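**Wynne Residence, sleeping rooms and linen area: housekeeping safety checklist**

Completed by: Birnham Property Care, for Trundow Accommodation
Period: April
Form 18, to be kept with the room file

Ratings: **S** (satisfactory), **A** (attention needed), **N/A** (not applicable). Comments are required for every item rated A.

### Part 1: Bed and bedding

- [x] **Bed stands level and does not shift when leaned on.** S
- [x] **Headboard secure.** S. Upholstered in grey, padded in vertical panels. No movement when pushed by hand at either end. Fixings to be checked again at the next visit.
- [ ] **Mattress sheet fitted at all corners.** A. Sheet is crumpled beside the headboard. Please strip and refit before the room is released.
- [ ] **Duvet cover clean.** A. A few darker smudges toward the middle of the light grey fabric. Launder the cover and inspect again. If the marks remain, withdraw it from use and record it in the linen book.
- [x] **Pillows free of tears and exposed filling.** S. One navy blue pillow checked on both sides. It may go back on the bed once the sheet has been refitted. 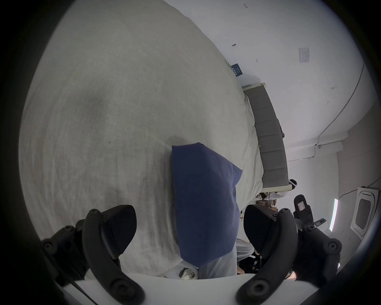

Staff are reminded that bedding must be kept off the floor during a bed change. Items waiting to be laundered go directly into the linen bag. Two persons are to be assigned to any task that requires the mattress to be lifted.

### Part 2: Walls and fittings

- [x] **Switch plates firm, with no cracks or scorch marks.** S
- [x] **Wall behind bed sound and clean.** S. Plain white finish, no repainting requested.
- [ ] **Wall notices current.** A. The small dark blue notice near the headboard should be compared with the current Trundow version and replaced if it is out of date.
- [x] **Walkway beside bed clear to the door.** S

### Part 3: Folding and garment handling

- [x] **Work surface stable and at a suitable height.** S
- [x] **Surface covered with a clean cloth.** S. Beige cloth in use. The cloth is to be changed at the end of each shift.
- [ ] **Garments kept within the edge of the surface.** A. Part of a blue-gray garment was hanging over the front. Loose fabric at this edge can be caught by a passing trolley or pulled to the floor.
- [ ] **Garments folded flat before stacking.** A. One end of the same item was smooth, the other bunched and twisted. Refold from the flat end.

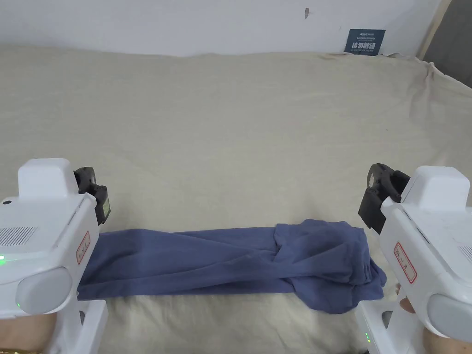
Soft knits and cotton trousers should be laid lengthwise, smoothed by hand and folded toward the centre. Irons and steamers are not to be left on the folding surface at any time, including when they are switched off.

- [x] **Linen bags under the posted weight limit.** S
- [N/A] **Stukura press guard in place.** Press removed for servicing. Asset tag 857.

### Part 4: Follow-up

| Item | Action | Responsible | Due |
|---|---|---|---|
| Duvet cover | Launder, inspect again | Linen staff | Before release |
| Mattress sheet | Refit | Room staff | Before release |
| Wall notice | Check version | Site office | Saturday |
| Folding practice | Review at shift start | Shift lead | Saturday |

The room is not to be released until both bedding items are rated S. Work order 982 remains open for this purpose, and the shift lead must initial each entry as it is completed.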